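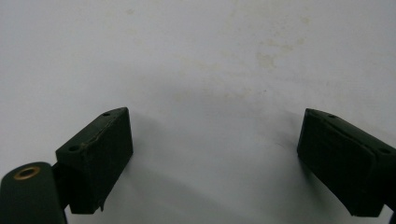
Pad peeling off my home-built gripper, what glue should I use?
3 min read

Violeta Rivadeneira
Hi all! I've been building a two-finger hand-held gripper in my garage since December and I am having the best time with it. Dark green fingers, a flat pad on each, two little holes in the top of each block. It grips great (mugs, socks, a tennis ball, even a grape!!) but the left pad won't stay put. There's a thin tan line running along the edge where I think the layer is starting to lift, and a ragged bit hanging off the lower corner. I used Tramex contact glue and pressed it by hand for a minute or so. It lasted 1,857 open-and-close cycles on my counter script and I want to get to 3,000. Different glue, or different pad?

Mared Prosser
Love this! I'd keep the glue and change the prep. Peel the whole pad off, don't try to sneak glue into the gap. Scuff the block with 80 grit, wipe it with alcohol, let it dry, then put a thin coat on both faces and wait until it's tacky before they touch. Then clamp it overnight with a scrap of wood so the pressure is even. My first pair was stuck down in a hurry too and was fraying at the corner, same as yours. Round off the corners of the new pad a little with scissors, it really helps. And cut 2 spares while you have the sheet out!

Amrit Beaudoin
use screws

Nadiia Dovhaniuk
Amrit's not wrong, if those holes go all the way through you could bolt a thin backing plate on and glue the pad to the plate. Then a worn pad is a five minute swap! I did mine that way with Kubiak sheet rubber. Just keep the screw heads below the pad surface or they'll scratch whatever you pick up. Please post your cycle count when you hit 3,000, I want to see it!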